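Selling Food at the Fivach Street Market: Your Questions

Updated 2021-04-14

We get a lot of letters from cooks who would love a stall on Fivach and aren't sure where to begin, so Grigoris Makris, who looks after the stall permits, sat down with a pot of coffee and went through the ones that come up most. If yours isn't covered, please do write to us. We read everything, even if it takes us a little while to answer!

Do I need a permit if I only want to sell now and then?

Yes, I'm afraid so, but there is a lighter version for people like you. The occasional permit covers up to 10 market days a year and costs $60. You can spread those days out however you like, or use them all up in the summer when the crowds are at their best (most people do, and I can't say I blame them).

Can I call my food whatever I want?

Mostly. We love a silly name, and the regulars do too. What we ask is that your board also says in plain words what the food is made of. If you sell a "sailor's pie" with no fish in it, put "beef and potato" underneath. Meatless sausages and burgers may be called sausages and burgers as long as the word "meatless" or "vegetable" is in letters of the same size. We changed that wording in March after a few mix-ups at the counter, so if your board is older than that, please have a look at it before you set up.

Who checks the stalls, and when?

An inspector from the town comes by at least twice a season, without calling ahead. They'll want to see your permit, your thermometer, somewhere to wash your hands with soap and running water, and your allergen sheet. It's usually a friendly visit and it's over in about 6 minutes if your papers are all in one folder. Do keep them in one folder!

What goes on the allergen sheet?

Every dish you sell, with the common allergens it contains written next to it. Nuts, milk, eggs, wheat, soy, sesame, fish and shellfish are the ones people ask for again and again. Don't forget sauces and toppings, and don't forget the oil you fry in. The blank form is at the Mistus office, and they will print you a fresh copy at no charge.

May I cook with gas?

You may, with a fire extinguisher within reach and no more than two tanks at the stall. Charcoal is allowed only on the Hayashi side of the square, where the smoke has somewhere to go. If you'd prefer to plug in, tell us what your equipment draws when you apply, and we'll try to put you near an outlet.

Can I share a stall with a friend?

Of course, and plenty of people start that way. Each of you needs your own permit, but you pay for the space only once. Please agree between you who is answering for the stall on the day, and put that name on the form.

How do I hear whether I got a place?

We send a letter or an email, whichever you ticked. New stalls are usually given the Tuva end of the market for their first season. It's a bit quieter down there, but there is shade in the afternoon and the coffee cart is right next door, so you'll be in good company.
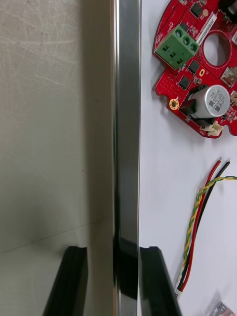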